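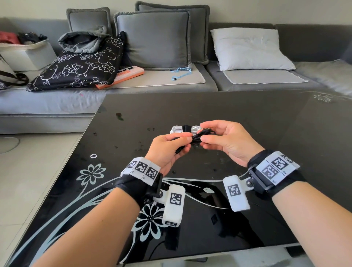 Projects > Student Reports > Flenesus

Wrist-Marker Tracking for Recording Two-Handed Household Tasks
Sihan Lü and Milagros Bustamante

Print | E-mail | 6 shares

4. Method and Result

Each wrist carried a strap-mounted device with square printed markers. Hand position was computed from the markers in the head camera's view. The task set included bundling cables at a coffee table. Between September and the close of recording, 207 sessions were completed, yielding roughly 2,598 usable clips. Tracking was lost most often when one forearm crossed the other. Clips with longer losses were excluded from training.

5 comments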